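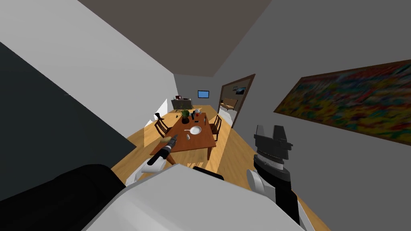 Finally got my tickets for Eron at the Sethi. I've been waiting on this one since May, when the first batch of dates went up and Ellville wasn't on it. They added a second leg this week and we're the 6th stop.

If you don't know Eron, they're a two-piece, drums and keys, with a lot of tape loops underneath. I first heard them as the opener for a band whose name I've already forgotten. They played 8 songs and didn't talk between any of them. I bought the record at the table on the way out and it's been in the car ever since.

The Sethi is a decent room for this. The sound is best if you stand left of the desk, about halfway back. Up front you mostly get the drums straight off the stage and the keys disappear. The balcony is fine but it gets hot up there and the line for the one bathroom goes right past your seat. Doors are at seven and there are two acts before them, so I'm guessing Eron goes on around ten. I'll get food first.

Tickets are still up as of this morning. The fees are bad if you buy online - the box office doesn't charge them, but it's only open in the afternoon. I went over on my lunch break and was out in five minutes. They also had posters for sale behind the glass, numbered by hand. I didn't buy one. I have enough posters in tubes already.

On the home front, the turntable is working again. It had been running slow for a couple of weeks and I kept blaming the pressing. I swapped the belt and now everything plays at the right pitch. I went back and listened to three records I'd decided I didn't like. One of them I like now. The other two are still going in the sell pile.
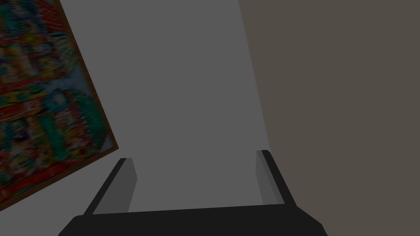
New stuff I've been playing

The Tusenis record, mostly. It's called 1697 and I have no idea why. Side one is long and quiet and takes a few tries. Side two is where the songs are, and the last track has a bass line I keep humming at work. The vinyl comes on 2 discs with a lot of dead space on the fourth side, so the download is probably the better deal.

I also pulled out some old live tapes and started copying them over to the computer. It's slow going - they have to run in real time and I keep forgetting to flip them. More on those when I get further into the box.

Posted 9 June 2022
Filed under: Shows, Records, Around Ellville
2 comments | 6 shares

Recent posts
Selling some records, come get them
What I saw in May
Earplugs, again
The Sethi has a new sound desk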